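Food Packaging and Shelf Life
Handout 4: Moisture, Water Activity and Barrier Films
Instructor: Svend Kvaran

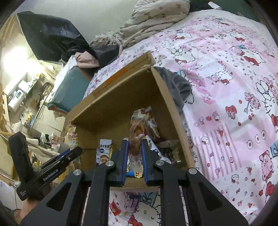

1. Moisture content and water activity

Moisture content is the mass of water in a food divided by the total mass of the food. It is a poor guide to stability by itself. Two products with the same moisture content can behave very differently in storage, depending on how strongly the water is held by sugars, salts, proteins and starch.

Water activity (aw) is the vapor pressure of water over the food divided by the vapor pressure of pure water at the same temperature. It runs from 0 to 1. A food in equilibrium with air at 65 percent relative humidity has an aw of 0.65.

Limits used in this course:
Most bacteria stop growing below 0.91
Most molds stop growing below 0.80
No microbial growth is expected below 0.60

Between 0.60 and 0.80, some molds and yeasts that tolerate dry conditions can still grow slowly. Crispness is usually lost well before any of these limits is reached, so for dry snacks the texture limit sets the shelf life.

2. Sorption isotherms

A sorption isotherm plots moisture content against aw at a fixed temperature. For most dry foods the curve is S-shaped. The curve obtained while adding water lies below the curve obtained while removing it (hysteresis). State which one you used in every lab report.

For short ranges the isotherm can be treated as a straight line with slope b. This is acceptable for crackers and cereals at low aw. It should not be used for products high in sugar, where the slope rises sharply once the sugar begins to dissolve.

3. Transfer through the film

At steady state the rate of water gain is

dW/dt = P A (p1 – p2) / x

where P is the permeability of the film, A the film area, x the film thickness, and p1 and p2 the vapor pressures outside and inside the pack. Check units before substituting. Published values of P are given in at least three systems, and conversion errors account for most of the marks lost on this topic.

The equation assumes sound seals. A channel through an end seal can admit more water than the whole film surface – test seals separately.

4. Worked problem

A pack has a film area of 0.05 square meters. The film transmits 2 g of water per square meter per day under the storage conditions. The contents can gain 10 g before they are rejected. Assume the vapor pressure difference stays constant.

Daily gain: 2 x 0.05 = 0.1 g
Time to limit: 10 / 0.1 = 100 days

The true time is longer. As the food picks up water, p2 rises and the driving force falls. The constant-gradient result is therefore a low estimate.

5. Before the next session

Read the section on sorption in the course reader, page 121 onward. Repeat the worked problem with the film area doubled and the transmission rate halved, then explain the result in one sentence. Questions about the lab balances go to Güven Kozan.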